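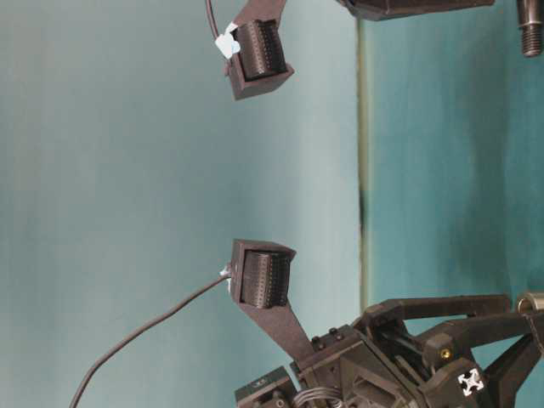 Residents of Skerport have told the council that cutting the ferry to the hospital side of the harbour would leave them with a 35-minute drive on a road that floods most winters. One of them asked why the timetable was changed in March without a public meeting.

Search this site Enter keywords Go

The council will vote later this month on whether to keep paying for the Ullix crossing, now down to two sailings a day. Its contract with the operator, Zusow Marine, runs out at the end of March.

A petition with 3,000 signatures was handed in at the town office before the holidays. It asks for the early morning sailing to be brought back and for fares to stay where they are until a new contract is signed.

Council staff say fuel and wharf repairs have pushed up the cost of the service. A report to councillors lists two options – renew the contract on the present timetable, or replace the ferry with a bus by way of the Pîrvu bridge.

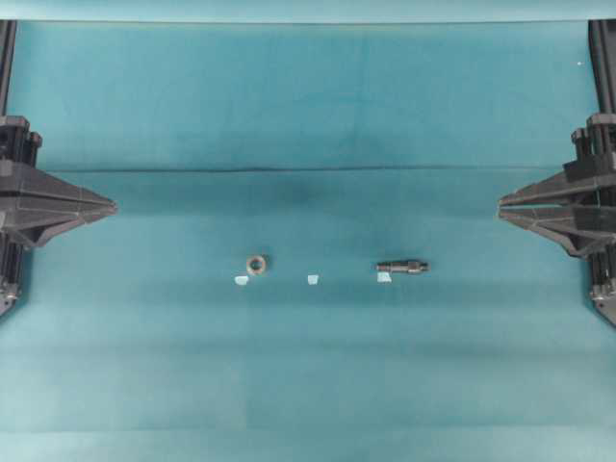 A teal-blue surface with a fold line across it.

Zusow Marine said it would bid again if a longer contract was offered. The company would not say what fares it had in mind.

Written comments can be left at the town office or the library. The report is available at both counters.

Last updated: January 6, 2026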